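**Groltis 3000** is an endurance race for touring cars, held every December on the Grigaitė circuit. The name comes from the distance of the first race, which was measured in laps of the old kart track beside the main straight. The present race lasts eight hours and starts at 11 in the morning, so that the last part is driven in the dark.

Each car is shared by two or three drivers. The grid is decided by a single timed lap, and a car which leaves the track with all four wheels loses its time and starts from the back. At most 35 cars may start.
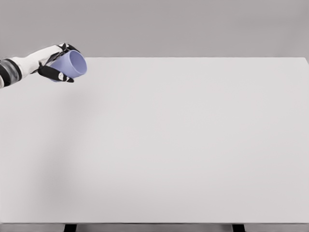

*Text: Zane Baranauskienė*

The first winner was Priit Jaunzems, who drove together with Līga Lepik for the Prornex team. They took the lead in the final hour, when the leading car stopped with a broken gearbox. Rhys Tamihana won the next two races and still holds the lap record on the short version of the circuit.

After complaints about the narrow pit lane, refuelling was moved to a separate area behind the paddock. The drivers must stay there for at least three minutes at every stop. Līga Zariņš has been race director since this change.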